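Speaker notes: Two grippers, one shoe rack
Grodcombe meeting on practical handling, 25/10/2020

Slide 1. Title
Good morning. Say my name slowly and say that I come from Jirholm. Thank the hosts. My talk is 12 minutes, so please keep the questions for the end.

Slide 2. What we wanted to know
We had to choose between two sets of two-finger grippers. In these notes I call them the Fluvton set and the Du Plessis set. On paper they are very similar. The data sheets give force, stroke and weight, but they do not tell you how the fingers behave on a soft shoe.
Shoes are a good test for us. They are light, they bend, and the left one is not the same shape as the right one.
Do not read the table on this slide. Only say that both sets fit the same wrist and that we did not change the controller between them.

Slide 3. The task
Shoes stand on the rack and the arms must take hold of one and place it again beside its partner, toes to the front. An operator drives both arms. We recorded 1,360 attempts with the first set and 2,274 with the second. The numbers are not equal and somebody will ask about it. Answer: the second set arrived earlier than promised, and we had it for longer.

Slide 4. Pictures from the head cameras
Leave this slide up for one full minute. Let people look before I speak.

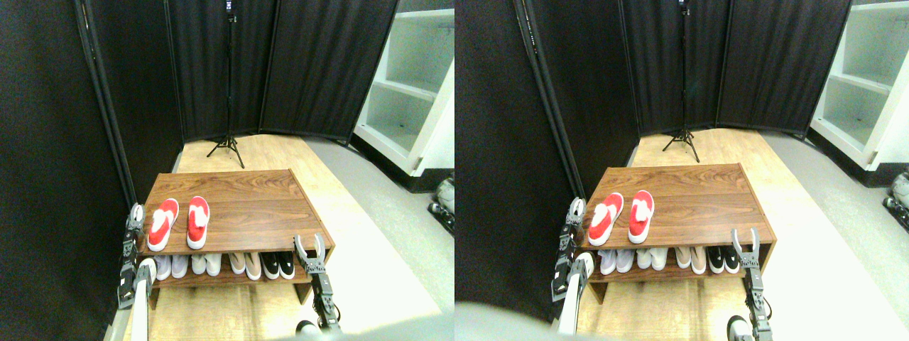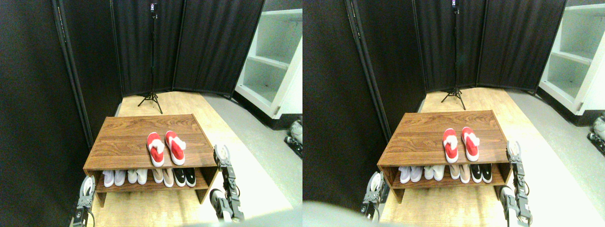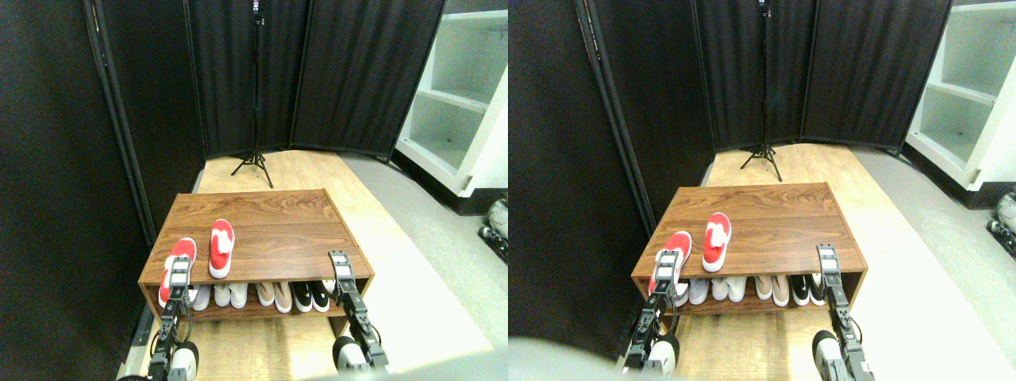
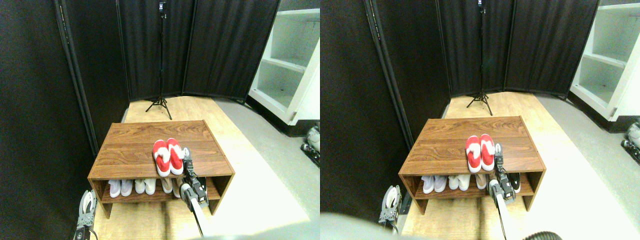 Left and right camera views of the rack, with the red shoes on the top. In the third picture the left gripper is holding one of them.

Point with the laser at the third picture, at the fingertips. The toe of the held shoe is pointing down over the front edge. This angle matters for slide 5. Then point at the fourth and show how near the right gripper is to the side of the shoes. On the lower shelf it also hides part of the row from the cameras.

Slide 5. What we found
Grip: both sets can hold the shoe. The Fluvton fingers need a more exact approach. The Du Plessis fingers forgive a small error, but they press the side of the shoe inwards, and then it does not stand straight when it is released.
View: a wide gripper body covers the thing you want to see. Our operators complained about this more than about force. I did not expect it.
Tilt: a shoe held at one end turns in the fingers. We tried softer pads and it became a little better. Be careful here, we have no good measurement of this yet.
If there is time, tell about the cable that caught on the wrist. If not, skip it.

Slide 6. What we would do differently
Fix the rack to the floor. Mark its place with tape on the first day.
Change the operators more often, because people become better with practice and this mixes with the result.
Keep the same pair of shoes for both sets.

Slide 7. Next
In December we repeat the test with 2 more kinds of pads. The recordings can be requested from the Jirholm office. Show the address and wait until people have written it down.
Questions.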